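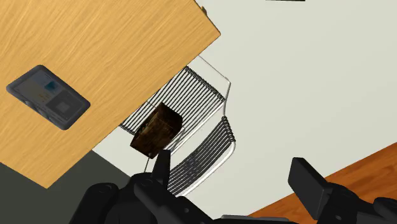

The Vuveck 1414 is a two-channel speed controller for plastic ship and submarine kits converted to radio control. It fits hulls with an internal width of 40 mm or more and drives brushed motors up to 11 A per channel. Setup is done in the Clostis app, which runs on a tablet – one in a thick protective case, lying flat on the bench, is fine. Throttle curves are stored on the board.

Supplied with 2 motor leads and a mounting plate. The board is not waterproof and must go inside a sealed compartment.

Plarnbridge stock resumes 2nd January.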